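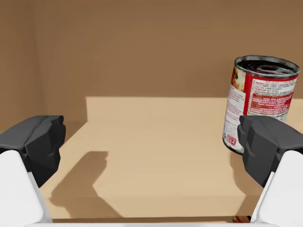 One can, standing up, lid side on top.

We moved the stockroom on 1st July and my back would like it on record that it objected. The old place had shelves somebody's uncle put up in the eighties. The new one has proper racking from Rondix, 7 metres of it down each wall, and a load notice on every bay telling us not to exceed 1,000 kg. I've yet to meet the quantity of tinned tomatoes that would trouble it, though Ott Butkienė is clearly trying.

The great argument has been over where things live. I wanted the slow sellers up high and the everyday stuff between knee and shoulder. Ott wanted it alphabetical, like a library, which put the anchovies at head height and the water on the floor at the far end. We tried her way for two weeks in February at the old place and I walked further than I do on holiday.

So we went with mine, more or less. Labels on the shelf edge, heavy cases at the bottom, and a step stool that is already missing.

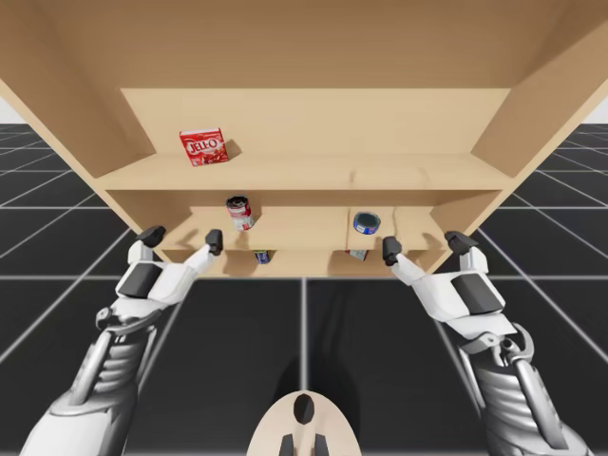
Žydrūnas Liepiņa wrote in to say that I'd got it wrong as well, and that at Vainio they keep the 50 fastest lines next to the packing bench and let the rest go wherever there's a gap. I read this out to Ott, who has gone off to measure the bench.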